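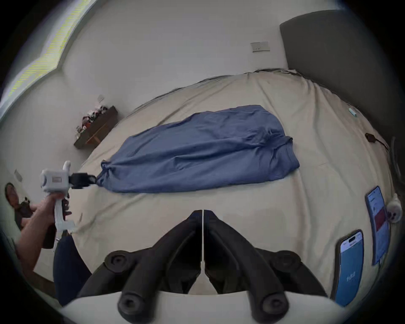

Pelel Support: thanks for the log so far, two things before we go further. Which corner lets go first, and is the duvet bunching to one end or twisting round on itself? They're usually separate problems with separate fixes. Also please confirm depth of the mattress, measured bare, no topper.

Right. Answers, quickly, as am between changeovers.

Corner is headboard end, the one by the right-hand side as you stand at the foot. Always that one first. The other three follow if you leave it, give it a night or 2.
Duvet is both. Goes down to one end and then the empty bit of the cover twists up like a sweet wrapper.
Mattress depth, will measure below.

Ticket opened 3 March 2022
Product: Pelel deep fitted sheet, king, plus Prillar duvet cover (blue, the soft one)
Bed: MacBrayne frame, grey padded headboard
Where: Brulholm, back bedroom
Status: open
Priority: I put normal, would like it higher

Original problem, copied in again as the form lost half of it:
Fitted sheet won't stay on at the headboard corner. Looks fine when made, goes up in a heap in that corner by morning. Rest of the sheet then gets slack and you get creases fanning out all the way across. Iron it, no difference. Have also swopped it end to end, no difference.

Tried so far

Attempt 1. Took sheet off, checked for the label, put the label at bottom left as per your card. Same.

Attempt 2. Did the headboard corners first and then foot end. Better at the head, but then I can't get the last foot corner down without kneeling on the mattress. Came off at the head again when someone sat on the edge.

Attempt 3. Diagonal method — one head corner, then the foot corner opposite, then the other two. Best so far. Lasted until the second night.

Attempt 4. Sheet straps, the elastic kind with clips. Two of the four clips pinged off straight away, the other pair held but left marks on the hem. Not keen, took them off.

Mattress measured: shallower than your maximum by a fair bit so it isn't that. Elastic goes all the way round, no gaps, have run it through my hands twice.

What I hadn't thought about till I got down on the floor with a torch is the headboard. Mattress is hard up against it. There's no room for the hem to go under so it's only folded down the back and sort of hoping. When I pulled the mattress towards me by a hand's width I could get my whole arm down and tuck the elastic properly flat underneath.

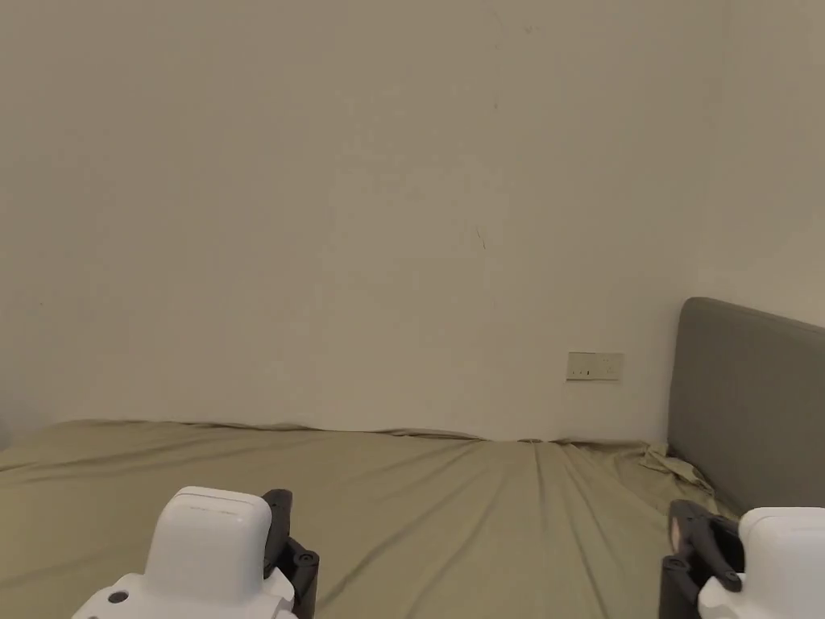 So the next thing was to do that at both head corners and then push the mattress back with my knees, slowly, so the hem didn't ride up. Worked on the left. On the right it caught on something and I had to do it again. Could be the bracket where the headboard bolts on, there's a bit of a lip there. Have put a strip of felt over the lip.

Can you tell me if the felt is a bad idea with this fabric, please. It says on your care page to avoid anything rough against the hem but felt isn't exactly rough.

Update same day, later

Sheet still on. Sat on it, lay on it, rolled about on it like an idiot. Head corner has moved a little bit but hasn't popped. Will leave it made up and check tomorrow.

Now the duvet.

Cover has no ties inside. Found that out with my head in it. Your reply asked bunching or twisting, well the bunching comes first. Filling slides down towards the opening, the far end goes empty, then whoever's sleeping turns over and the empty end winds up on itself. Then it's a long lump across the middle of the bed and all you can do is take the lot out and start again.

Tried:
Shaking it from the foot end. Does nothing, or makes it worse.
Buttoning the opening before shaking. Slightly better.
Turning the cover inside out, arms in, grab the top corners of the duvet through it, flip. Gets the corners in ok but they don't stay in.
Rolling it up like a swiss roll with the cover underneath, then turning the end out. Looks clever, took me ages, one corner ended up in the wrong place.

Duvet size checked against cover. Cover is bigger by a good bit each way. Is that meant to be? It was 40 degrees wash as label says, so hasn't shrunk, if anything the opposite.

Went with the inside out way in the end and put a big stitch in each top corner through cover and duvet. White thread, doesn't show unless you look. Will need unpicking every wash which is a pain.
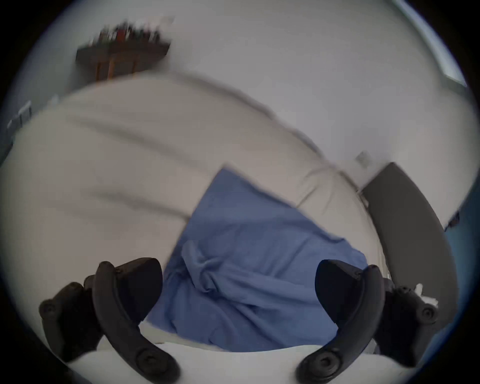
Corners to do next are the bottom two, but leaving them open for now to see if the top ones are enough on their own. If they are then it's only the ties that are missing and I'd like to know if Prillar do a version with them, or if you'd send tape and I'll sew it on myself. Can sew. Just don't want to be unpicking for ever.

Also, and this may be nothing, the cover clings to the fitted sheet when you drag it. Static I think. Lifts the sheet as you pull. So if anybody makes the bed by hauling the duvet up from the foot they're tugging the sheet at the same time, could be half the trouble. Have started lifting it over instead.

Next morning

Head corner right: still down. A few ripples along the edge against the wall, otherwise flat.
Head corner left: down.
Foot: both down.
Duvet: top corners where they should be. Bit thin at the bottom.

Will call the sheet sorted if it's the same after a week. Please leave the ticket open for the duvet question and for the felt.

Things still wanted from you
— yes or no on felt
— is the cover meant to be that much bigger
— ties, either a new cover or tape
— there's a second bed the same in the front room which gets used from April, do I need to do all this on that as well or is there a shallower hem I should be ordering

Reference on the packet has worn off but the order was for both items together, same box. Can look for the reciept if you need it.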